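Painting over old oil-based trim: what sheen, and do I really have to sand all of it?

Pouran Pakzad
asked on Thursday, in Home Repair > Paint and Finishes

We bought a house built in 1945 and the trim has never been stripped. Baseboards, door casings, window sills and two sets of built-in shelves, all the same off-white that has gone yellow, worst in the hallway and behind the doors where it gets no sun. I am fairly sure it is oil-based. I rubbed it with denatured alcohol on a cotton ball and nothing came off.

I want to go over it in a clean white water-based enamel. The store near us carries Zarkeo in satin, semi-gloss and gloss, and Hudum bonding primer. The man at the counter said the primer sticks to anything and I could skip the sanding. My brother-in-law says it will peel off in sheets by winter if I do that.

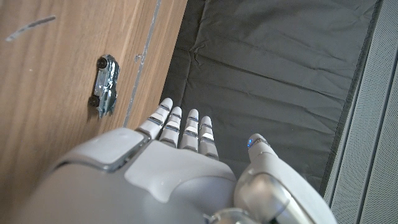 The sills are in the worst shape. There are drips from the last paint job and a few chips down to bare wood. The baseboards are sound but dull. I have 13 doors' worth of casing if you count closets, so I would like to avoid doing more prep than I need to.

So, two things. Do I need to sand everything, or only the bad spots? And which sheen would you pick for trim in a narrow hallway with one ceiling light? I'd like it to wipe clean, but I don't want every old brush mark to show. We hope to start in May when we can leave the windows open.

Imre Csizmadia

Test for lead first. A house that age very likely has it somewhere in the layers. Buy swabs, or better, send a chip to a lab. If it comes back positive, don't dry sand at all. Read the EPA's renovation pages before you do anything else, and think about hiring someone certified for the sills.

If it comes back clean, then yes, scuff all of it. You aren't trying to remove the old paint, only to knock the shine off. Wash it first with a degreasing cleaner, rinse, and let it dry overnight. Then go over it with 180 grit or a medium sanding sponge until it looks evenly dull. A length of baseboard takes a couple of minutes. Wipe off the dust, prime, and wait as long as the can says. I have used bonding primer on unsanded oil paint and it held on the flat parts, but it scraped off with a fingernail at the edges of the casings where people bump into it.

For drips on the sills, use a sharp scraper before the sponge. Fill the chips after the primer, then spot prime the filler. 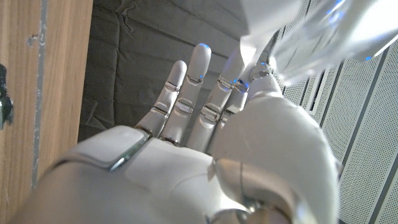 Sheen is mostly a question of where your light comes from. Gloss wipes down best and shows the most, satin is the other way around, and semi-gloss sits between them. A ceiling light makes the difference easy to see on anything with a curve or an edge. The white shells on that hand are glossy and lit from above, and you get soft highlights and gray shading on them even though the color is plain white. Smooth plastic can carry that. Old casing with 7 coats on it can't, and each ridge will pick up its own little highlight. I would use satin on the casings and baseboards in the hallway and save the semi-gloss for the sills.

Buy a quart of each and paint two feet of baseboard behind a door before you decide. Look at it at night with the light on.

Lahtinen_painting

Agree on testing. Don't skip that one.

I'd go semi-gloss everywhere. Mixing sheens in one house drives me nuts, and you will never remember which can was for what when you do touch-ups. Brush marks are a technique problem. Get a good 2 inch angled brush, work in short sections, and stop going back over it once it starts to set. If it drags, add the conditioner the paint company recommends.

Also, about the yellowing: oil paint does that in the dark. Water-based won't do it nearly as much, so your closets and behind the doors should hold up better this time.

Pouran Pakzad

Thank you both. Swabs are ordered, and I'm going to send in a chip from the sill too. If it's clean I'll try Imre's patch behind the hall closet door with both sheens. Does anyone know if the Hudum primer can be tinted? The can doesn't say.

Imre Csizmadia

Don't bother tinting for white over off-white. Two finish coats will cover it. Just make sure the first one is fully dry before you shut any doors.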